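**About us**

Flasteck is a small shop that keeps two-arm sorting cells running. Setup, upkeep, repairs – no sales. We started out fixing label machines, then Lau asked us to look at one bench cell and we never really went back.

Who does what:

- Styliani Theodorakopoulos – mounting and alignment. Her labour goes on base plates and front rails, mostly.
- Pak-hei Tsai – wiring, boards, wrist cables
- Kátia Leite – cameras, calibration, the phone before noon
- Cosimo Bassi – grippers and spare parts. Orders go thru him

A typical visit to the brick cell: bolts on both base plates first, then leads at the boards, then cables, all the way up to the wrist. Fingers get wiped and checked for wear. Metal rails brushed down, crumbs and screws get in the slots. Then we tip out toy bricks and let the arms sort into the white bin, red yellow and blue. Full check is 48 picks, logged by hand. If an arm misses we redo the wrist camera before touching anything else. 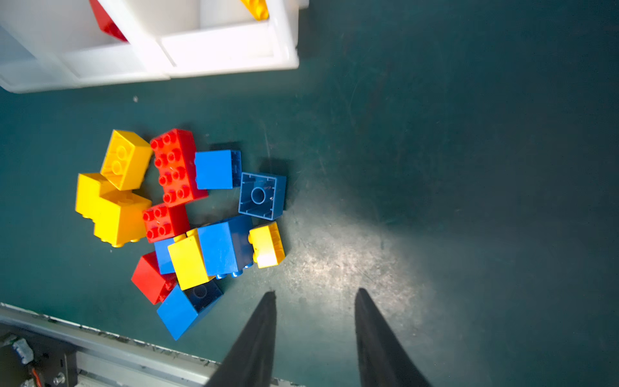
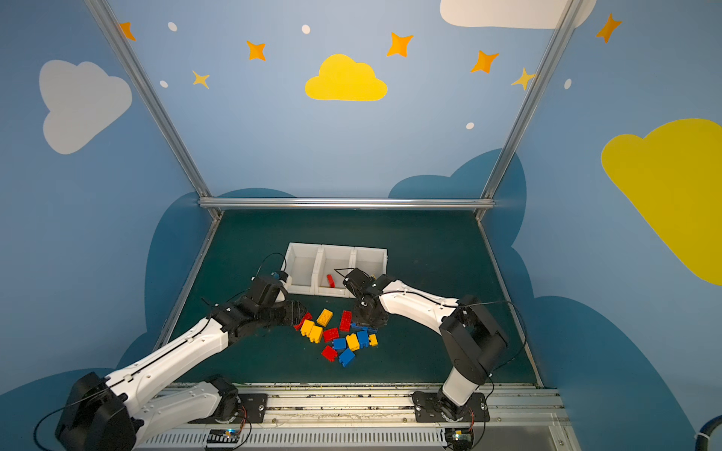

*Brick cell: wrist camera view first, then both arms over the pile.*

Why bricks? Cheap, hard edges, land any which way up. Upside down ones are the real test. A gripper that's a bit out of line will show it on those long before it shows on a flat one.

Every cell has a paper logbook, stays with the machine. Write in it. Please. Date, which arm, what you changed, even if its only one screw. Ours is at page 111 and Pak-hei still goes back to page two for the cable colours.

Service plans: small one is $900 a year, two visits, parts extra. Repairs outside a plan are quoted after a look. We close for two weeks in July, so book early if your cell needs its yearly check before then.

Spares list is under Ladeo parts, prices being updated. For anything urgent call, dont email.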